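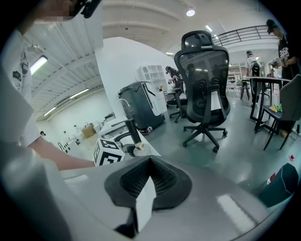

A white tabletop toward the left wall.

31st January
By Sipho Radebe

Kakavix Surface Cleaner for White Tabletops, 500 ml

Kakavix is a ready-to-use cleaner for white and light-colored work surfaces. It lifts pencil, ballpoint, coffee rings, rubber scuffs, tape residue and the gray film that builds up where forearms rest. It contains no bleach and no abrasive, and it does not need to be diluted.

We have sold it to schools, sewing rooms and print shops for a few years in the large refill can. The 500 ml bottle is the same liquid with a trigger head, for people who have one or two tables to look after and no use for a can.

What it works on

Kakavix can be used on melamine, high-pressure laminate, powder-coated steel and painted board that has fully cured. It is also safe on most hard plastic trays and drawer fronts. Do not use it on oiled or waxed wood, natural stone, acrylic sheet or any screen. On acrylic it can leave a faint haze that does not polish out.

If you don't know what your tabletop is made of, try a spot on the underside near a leg. Spray, wait 3 minutes, wipe it off and look at it again the next day. A surface that has gone dull or tacky should be cleaned with plain soap and water instead.

How to use it

Clear the table and brush off crumbs, thread and grit first. Grit dragged under a cloth is the usual cause of the fine scratches people blame on the cleaner.

Spray from a hand's width away until the mark is covered, then leave it for 30 seconds. Wipe with a damp microfiber cloth, turning it to a clean side as it picks up dirt. Go over the table once more with water and dry it. Any cleaner left behind will feel slightly slick and will attract dust.

Old tape residue may need two passes. Scrape the thick part away with a plastic card first - not a metal blade - and let the liquid soak into what is left. Permanent marker usually fades a good deal but may not come out completely, especially from a top that has already lost its shine. Burns, knife cuts and yellowing from sunlight are damage to the surface itself and will not respond to Kakavix or to any other cleaner we stock.

For regular care, one wipe-down a week is enough for a table in daily use. In between, a damp cloth will do.

Details

Contents: 500 ml, trigger spray
Scent: none added
Color: clear
Shelf life: 6 months after opening, longer if unopened
Storage: upright, above freezing, away from direct sun
Refill: yes, from the Kakavix can
Made for Torow by Moodley

The trigger head unscrews and can be moved to a new bottle. Rinse it through with warm water if it starts to spit. Please don't refill the bottle with anything else, even if you relabel it.

Safety

Keep out of reach of children. Wear gloves if you have sensitive skin or plan to clean several tables in a row. Open a window in small rooms. If it gets in your eyes, rinse with plenty of water and see a doctor if the stinging continues. Do not mix with bleach or drain cleaner.

Ordering

Bottles are sold singly or in a box of 6. The box ships in plain cardboard with paper dividers. Orders go out from our Kalarora warehouse, and customers nearby can collect from the side counter if they choose pickup at checkout.

The older round bottle with the blue cap is being discontinued and will be off the shelves by April. Its cap does not fit the new bottle. The liquid inside is unchanged, so there is no need to replace one you already have.

Unopened bottles can be returned within 30 days. Leaking bottles are replaced free of charge - send us a photo of the bottle and the box it came in.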